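The open day at the Stusitz town archive began at 9 in the morning, an hour at which few people have strong feelings about heraldry. By ten past I had been handed a felt slipper (one) and a leaflet on the arms of the Hájek family: a blue shield, a silver stag, and a crest that the leaflet calls a plume and I would call a leek. 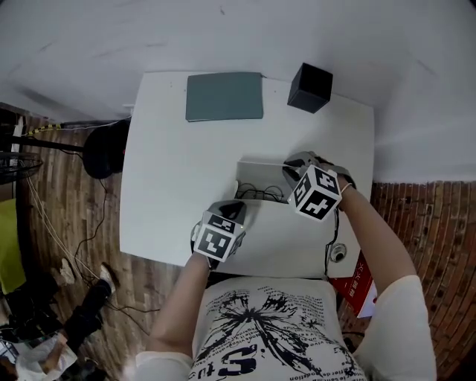
Local History

The Hájeks bought the brewery, then the mill, then a grant of arms, in that order. The grant cost them 400 florins. The stag was meant to face left, but the stonecutter who did the town gate turned it the other way, and it has been staring at the butcher's ever since. The archive keeps 478 wax seals, and on 47 of them the stag has lost its head to careless handling. Our guide said this with some bitterness and moved us back from the cabinet.

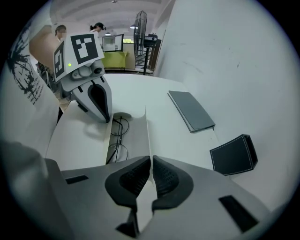

Zdeňka Zeman

Upstairs is the painted ceiling from Jindemari, the family's summer house, with the shields of everybody they married or hoped to. Three of those are blank. The guide's view is that the daughters refused. Mine is that the painter wanted paying.

Coffee was in the courtyard and tasted of the seals. The archive opens again in April, upper floor included, and the gift shop sells the stag on a tea towel, facing right.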